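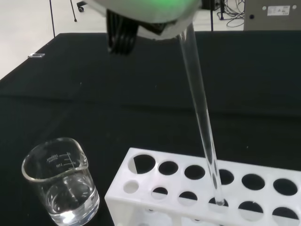

The Cunmont 340 Seed Starting Kit

I started selling these out of my garage in Dirkisgate because I was tired of seed trays that cracked by June, and I still pack every one myself (usually on the kitchen table, with the radio on). The kit is for people like me who want tomatoes and peppers going on a windowsill while it's still miserable outside!

What you get
One tray with a drip lid
340 paper pots, flat packed
A bag of Prarnska fine mix
Wooden labels and a soft pencil

I grow my own peppers in the same mix. It's light, it drains well, and it doesn't grow that green fuzz on top if you go easy on the watering. Fill the pots, tap them down, water from below and leave the lid on until you see the first loops of green coming up. Then take it off, even if it's cold in the room.

The lid is the new one. The old one fogged up so badly I kept lifting it to peek, and Efe Ibrahim at Forsyth Nursery talked me into adding the side vents. He was right, and he hasn't stopped mentioning it.

Size and stock
The tray is 484 mm long, so measure your sill first (I didn't). Spare pots come in boxes of 1,000 if you're doing a school garden or just get carried away like I do. Item number is 453.

Orders go out Thursday. If a lid shows up cracked, send me a note and I'll mail you another one.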